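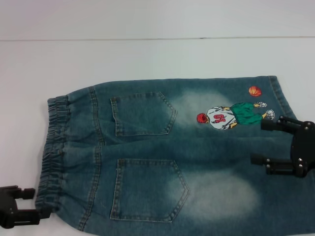 Blue denim jeans with elastic waistband, back side up on the white table.

24 Feb 2020
Wash durability, elastic waistbands, Promley order
Entered by L. Chuensuk

The Srisuk elastic completed its 50th wash cycle this morning. Relaxed length was recorded before the band was mounted on the extension frame, and the load was held for 3 minutes. Permanent growth is within the limit set by Promley. The Statel elastic, tested under the same program, exceeded the limit and has been set aside for a repeat with fresh specimens from the same roll.

Detergent is to be weighed, not measured by scoop. The earlier scoop readings have been struck from the log and should not be quoted in the report.

Babar Lashari has asked whether the tumble drying step accounts for most of the growth in the Statel band. The present data do not permit an answer. A line-dried set will be added to the repeat, with all other conditions unchanged.

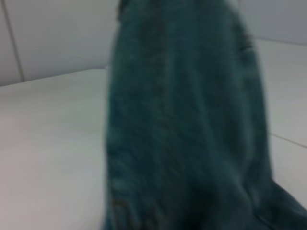

The extension frame was checked against the reference weight prior to use. The lower clamp requires a new rubber facing; specimen 59 slipped at first loading and was remounted. Its first reading is void.

Abrasion testing of the pocket edges is scheduled on the Ustilus machine at 2,000 rubs, with inspection at the halfway point. Dry rubs only. The wet series will wait for the replacement felts.

Outstanding: roll numbers for the Statel elastic, signed copy of the August method sheet.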